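Learning to bake rye bread in a small kitchen

November 16, 2023

This month I baked my first rye bread that I was not ashamed to cut in front of other people. It took 18 days from the first spoon of flour and water in a jar to this loaf, and two loaves before it went to the birds.

I grew up with rye bread, but in our house it came from the shop. My mother bought it at Czerwiński, a bakery near the tram stop, and we ate it with butter and salt. When I moved here I looked for the same taste for a long time. The bread in the supermarket is brown, but it is soft like a cake and a little sweet, and after two days it has no smell at all.

So I started a sourdough. For the first four days it smelled like old apples, then like paint, and I wanted to throw it out. Danuta Kurek wrote to me that I should only feed it and wait. On the ninth day it rose to the top of the jar between breakfast and lunch, and I was so happy that I called my sister.

My first loaf was flat and had a gray line at the bottom. I think I cut it too early, when it was still warm. The second one had a hole under the crust so big that I could put three fingers in it. For the third I used less water and let the dough stay in the tin until I saw small holes on the top, like on the surface of a pancake.

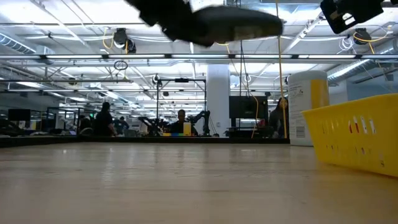

Bożena Szewczyk read my last post and did not agree with my oven. She wrote that 195 degrees Celsius from the beginning is too low for rye, that the first 13 minutes must be very hot, and only after this one can turn it down. She also finds it strange that I put caraway inside the dough and not only on top. About the oven she is right, I tried it her way and the crust is much better. The caraway stays where it is.

The other thing I had to learn is patience after baking. A rye loaf should rest wrapped in a cloth until the next day. I bake in the evening now, so that I am asleep during the worst part of the waiting.

For the people who asked: my loaf has 135 grams of active sourdough in it, and the flour is the dark one, ground quite coarse. I have no mixer. The dough is sticky like wet clay, and a strong spoon with a long handle is enough.

Next week I want to try it with a handful of sunflower seeds, soaked overnight. If somebody knows whether I should salt the water for soaking, please write me in the comments.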